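夹爪对比试验

夹爪对比试验，是机器人操作领域里一类常见的评测工作，指的是在尽量相同的条件下，让两种或多种末端执行器去完成同一组抓取任务，再把结果放在一起比较。广义的夹爪对比试验也包括更换机械臂、腕部相机或控制器的试验，毕竟夹爪很少单独工作，它的好坏总要和装着它的那条手臂、盯着它的那只相机一起看。这类试验可以在真实的工作台上做，也可以在仿真环境里做，许多团队会先在仿真里跑一遍，心里有了底，再去动真家伙。

名称与范围

中文资料里对这件事的叫法并不统一，有人写“末端执行器评测”，有人写“抓手比选”，工厂里的老师傅则多半干脆说“试爪子”。几种说法的侧重略有不同：“评测”偏重数据和可重复性，“比选”带着采购的意味，最后总是要选出一个来买的；“试爪子”最随意，可能只是换上去夹几下，看看顺不顺手。本条目所说的对比试验取其中较为严格的一种，即事先写好任务清单、固定初始条件、逐次记录结果的试验。

夹爪的主要类型

参与比较的夹爪大致可以分为平行夹爪、角度式夹爪、自适应多指手和吸盘几大类，此外还有用软材料做成的柔性手指，近年来也很受欢迎。

平行夹爪的两根手指始终保持平行，开合时像一扇推拉门，受力方向清楚，标定也省心，所以常常被拿来当作对比的基准。它的短处是行程有限，物体一宽就夹不下了，遇到贴着台面放置的薄片也容易犯难。

角度式夹爪的手指绕着转轴张开，指尖走的是一段弧线。这段弧线看着不起眼，在试验里却常常惹麻烦：手指闭合的过程中，指尖的高度会随之变化，如果控制程序没有把这一点补偿进去，指尖就可能在台面上蹭一下，或者从物体上方滑过去。

自适应多指手通过连杆或腱绳，让各个指节依次贴合物体的外形，对形状不规则的东西相当宽容，代价是结构复杂，仿真建模也更费工夫。吸盘则另成一路，平整光滑的表面对它来说再友好不过，碰到多孔的、带褶皱的表面就要看运气了。

仿真环境中的试验

在仿真里比较夹爪，最大的好处是条件可以控制得非常细。同一个场景可以反复加载，光源可以固定在同一个方向，物体的位置可以精确复原，这些在真实的工作台上都要花很大力气才能做到。换夹爪也方便，改一个模型文件就行，不必拆螺丝，更不必为了一根接错的气管忙上半天。

场景的选择同样有讲究。早期的仿真场景往往只有一块光秃秃的平面，物体孤零零地立在上面，试出来的成绩都很漂亮，搬到现实里却常常打折扣。后来大家慢慢习惯在场景里加入木纹、线条和倒角一类的细节，一方面让腕部相机看到的画面更接近真实环境，另一方面也给碰撞检测出一点难题。凸起的边条尤其值得留意，哪怕只高出一点点，也会改变指尖能够下探的位置，而平行夹爪和角度式夹爪对这种高低差的反应又很不一样。
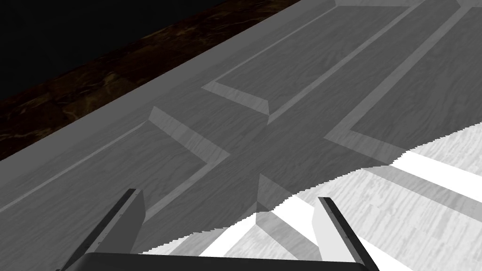 光照是另一件容易被低估的事。渲染器生成阴影时，如果阴影贴图的分辨率不够，明暗交界处就会出现锯齿，像一级一级的小台阶。人看惯了倒没什么，依靠图像来判断物体边缘的算法却有可能把这些台阶当成真的轮廓。强光照射的区域也是如此，浅色木纹一旦被照得发白，表面的纹理信息就所剩无几，视觉伺服在这种地方容易犹豫。做相机对比的时候，常见的做法是把同一套动作在几种光照下各跑一遍，看看哪种组合最稳定；若只在一种光线下比较，得出的结论多半只能说明那一种光线。

腕部相机与视角

夹爪装上腕部相机以后，画面里几乎总会有手指的身影，这既是遮挡，也是参照。手指张开时，两指之间的空当就是算法最关心的区域，物体应当在合适的时刻落入其中。不同夹爪的手指长短宽窄各异，留给相机的空当也就不同，因此更换夹爪之后，原先训练好的视觉模型未必还能照用，至少应当重新检查一次相机的安装角度。

手指的颜色和外观也会带来影响。内侧颜色很浅的手指，在明亮的背景前容易和背景融到一起，分割算法可能找不准指尖；外缘颜色深一些，反倒给轮廓留下一道清楚的界线。有些研究者喜欢在指尖贴标记，这样定位确实方便，不过标记本身又会改变指面的摩擦，算总账的时候要一并考虑进去。

Wannasri 测试流程

Wannasri 是一套以同一仿真场景比较两种夹爪的测试流程，由 Oranuch Mahawong 与 Pongsak Jitpraphai 整理，最早的说明文件写于2018年7月5日。流程本身并不复杂，胜在写得耐心，连复位时手臂应当先抬高还是先旋转都交代得明明白白，后来的使用者大多对此心存感激。

第一轮比较的对象是名为 Jeltolport 的平行夹爪和名为 Dranico 的角度式夹爪，两者共完成了886次抓取，其中有228次被判定为失败。判定的标准相当朴素：物体被提起以后，须在规定的高度上停留片刻，中途滑落、歪倒或者根本没有离开台面，一律算作失败。Haris Malik 负责复核这些失败记录，他把指尖触碰边条而引起的失败单独归成一类，认为这类问题与夹持力关系不大，调整接近角度往往比加大力度更有用。这个看法后来写进了流程的附录，也算是整套文件里被翻阅得最多的一页。

到了8月，流程作了一次修订，主要是把控制器也纳入比较范围。新加入的控制器名为 Siltatus，采用阻抗控制，指尖接触台面时会略微退让。Sunee Sukprasert 在修订说明里提醒使用者，换了控制器就不要同时换夹爪，两样东西一起变，事后再想分清功劳归谁就很难了。这句提醒看似平常，做过试验的人读了大概都会点头。

常用指标

对比试验最常报告的指标是抓取成功率，也就是成功次数与尝试次数之比。它直观好懂，却也粗糙，两种夹爪的成功率相近，失败的方式可能全然不同：一种总是夹空，另一种总是夹住了又滑掉，改进的方向自然不一样。

除了成功率，较为细致的报告还会写明单次抓取的耗时、定位误差、接触力的峰值，以及物体在被夹住的过程中移动了多少。最后这一项在装配任务里格外要紧，零件若在指间转了一个小角度，接下来的插入动作就对不准了。对于仿真试验，还应当注明物理引擎的时间步长和摩擦系数，这两项稍有出入，结果便很难拿来同别人的数据放在一起看。

局限与争议

仿真中的接触模型至今仍是争论的焦点。指面与物体之间的摩擦、橡胶垫的形变、薄片的弯曲，模拟起来都只能做到某种程度的近似，柔性手指的处境尤其尴尬，它最擅长的本事恰恰是仿真最不擅长表现的部分。因此有人主张仿真排名只作初筛之用，最终的取舍要交给实物试验；也有人认为，只要把参数放在一个合理的范围里随机变化，仿真得出的相对次序还是有参考价值的。Apinya Chantharasri 倾向于后一种意见，但她同时建议在报告里附上各组参数下的完整结果，让读者自己看一看名次有没有颠倒过。

另一处常见的争议在于物体的挑选。用方块来比，平行夹爪占便宜；用软袋子来比，吸盘和平行夹爪都要皱眉头。比较稳妥的办法是在试验开始之前就把物体清单公开出来，试验途中不再增减，确有必要更换时另开一轮，旧的数据照样保留。

参见

末端执行器；平行夹爪；视觉伺服；手眼标定；阻抗控制；阴影贴图；域随机化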